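Why Does a Mirror Show You Another You?

Stand in front of a mirror and wave. The person in the glass waves too, at the same moment. How can a flat piece of glass do this?

It begins with light. Light from a window or a lamp falls on your face, your shirt and your shoes, and bounces off them in all directions. Some of it goes to the mirror. Behind the glass of most mirrors there is a very thin layer of shiny metal. It is so smooth that the light bounces back in good order, like a ball from a flat floor. When this light comes into your eyes, you see yourself.

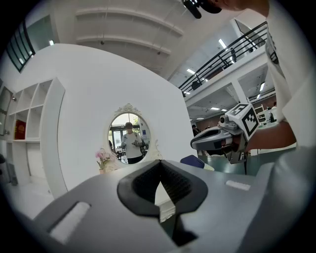 An oval mirror on a white wall. In the glass you can find a person, glass doors and green leaves outside.

A wall is different. Even a white wall that feels smooth has many tiny bumps, and they send the light every way. The picture gets mixed up, so you see only white.

A mirror can also show things that are behind your back. Try it at home with a friend. Stand a little to the left of the mirror and ask your friend to stand a little to the right. Can you see your friend's eyes? Then your friend can see yours also.

New word: reflection. It means the picture that you see in a mirror.

Text: Hsin-yi Peng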